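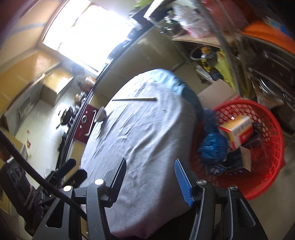
Does the equipment budget cover replacement finger pads for the hand-held grippers this year? Spare pads come out of the consumables line, which was approved at 3,000 dollars and has not been overspent.

Equipment Planning Meeting - Minutes
25 January 2019
Plirnisthorpe site, upstairs meeting room

Present: Xuelian Zhong (chair), Senad Nedeljković, Mirjana Georgiev, Vasilis Babić (minutes)
Apologies: Eleni Petek

1. Minutes of the previous meeting
Accepted with one correction. Under item 4, "gripper mounts" should read "gripper cable clamps". V. Babić to amend the stored copy.

2. Matters arising
2.1 The torque screwdriver ordered from Stojanović has arrived and is in the tool drawer. The invoice matches the quote.
2.2 The second calibration board is still outstanding. The supplier has given no date. S. Nedeljković to cancel if there is no reply before the next meeting.
2.3 Labelling of chargers is complete except for the two in the upstairs cabinet.

3. Hand-held grippers - purchase of additional units
3.1 S. Nedeljković tabled two quotes, one from Vustonari and one from Plondberg. The Plondberg quote is 2,466 dollars for the set, including cables and one spare pair of fingers per unit. The Vustonari quote is lower but leaves out cables and freight.
3.2 M. Georgiev asked whether the Plondberg fingers would take the finger pads already in stock. S. Nedeljković said the drawing shows the same hole spacing, but he has not had a sample to check against. X. Zhong did not want to order on the strength of a drawing.
3.3 Discussion of cable length. The present cable is adequate at a table or bench but pulls when the operator works down near the floor. A longer cable adds weight. Left with S. Nedeljković, who will ask both suppliers what lengths they stock.
3.4 Agreed to ask Plondberg for one sample finger before placing the order. Agreed also that the Vustonari quote be resubmitted with cables and freight itemized, so that the two can be compared on the same basis.

4. Consumables
4.1 Finger pads wear at the tip first. M. Georgiev proposed that pads be changed in pairs, with the date written in the log. Agreed.
4.2 Current stock of frame screws is one box of 100. No further order needed.
4.3 Cable ties and hook-and-loop strap to be bought locally and claimed through petty cash. Receipts to V. Babić.

5. Household task sessions
5.1 Sessions in home kitchens and living areas will continue on the present schedule. M. Georgiev reported that setup takes longer than the plan allows, mainly in routing the cable and checking the mount. She asked that the plan be changed to suit.
5.2 X. Zhong asked for setup time to be recorded separately from session time so that the labour budget can be corrected at mid-year. M. Georgiev to add a column to the session sheet.
5.3 Small metal and ceramic items remain the hardest to pick up cleanly. No equipment request at this stage - operators to note which pads were fitted when a pick fails.
5.4 Transport cases. The existing case does not close with the mounting bracket attached, so the bracket is removed and refitted every trip. A deeper case is priced at 162 dollars. Approved, one case only. A second will be looked at once the first has been in use.

6. Fixed arm
6.1 The proposal to buy a fixed arm for the workshop was held over in E. Petek's absence. Her written note asks that floor loading and the electrical supply be confirmed before any supplier visits. Members had no objection.
6.2 V. Babić noted that the arm cannot be charged to this year's budget without moving money out of the session line. X. Zhong said the session line is not to be touched. The arm will go forward as a request for the new budget in July.

7. Other business
7.1 The equipment log has been kept in two places. From now on the copy on the shared drive is the only one. The paper binder will be kept for reference and not updated.
7.2 S. Nedeljković asked for a key to the upstairs cabinet. X. Zhong to arrange.

Actions
S. Nedeljković - sample finger from Plondberg; cable lengths from both suppliers; revised quote from Vustonari; calibration board
M. Georgiev - setup time column; pad change entries in the log
V. Babić - correct previous minutes; order transport case
X. Zhong - cabinet key
E. Petek - floor loading and electrical supply, with a written report to the next meeting

Next meeting to be called by the chair when the revised quote is in hand.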